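Open Day at Plidstead
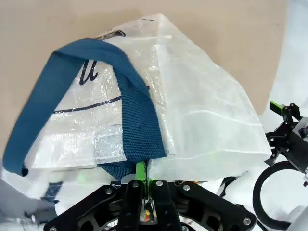 The white bag, held, from the arm's own camera.

Hamisi Odera had driven 93 kilometres to see a shopping bag get picked up, and by half past two he was still waiting on the second half of the promise, which was the folding.

"It's thinking," said the young man from Altilness. He had a lanyard and a very clean polo.

"What about?"

The young man looked at the monitor. On it the bag stood up in a crooked peak, its teal strap flopped over one side, a pinch of white plastic caught between two black fingers. The other gripper hung off to the right with its green tip raised, like a bloke waiting to be asked to dance.

"Grasp candidates," he said.

Csaba Gulyás had come up beside them with a sausage in bread. He'd run the packing floor at Badawi until they shut it, and he'd been to more of these days than Hamisi had. "Ask him how many times it's done it."

"2,522 attempts," said the young man, brightening.

"Attempts," said Csaba.

"And how many bags folded?" Hamisi said.

"We don't really frame it that way."

Hamisi wrote that down. The co-op wanted a recommendation by July, and the brochure for the Primis package had used the word effortless on every page. It had also said 400 bags a shift, in a nice green font. His aunty could fold a bag against her stomach while telling you off about your shoes.

"Could you swap the bag?" he asked. "I've got one in the ute. Bit of mud on it."

The young man laughed, then saw that he meant it. "We'd need to check with the team."

"How long's that take?"

"Could be a few weeks."

Csaba finished his sausage and wiped his fingers on the brochure. "I'd fetch the bag anyway," he said. "See what colour he goes."

So Hamisi went out across the gravel to the ute, feeling in his pocket for the keys.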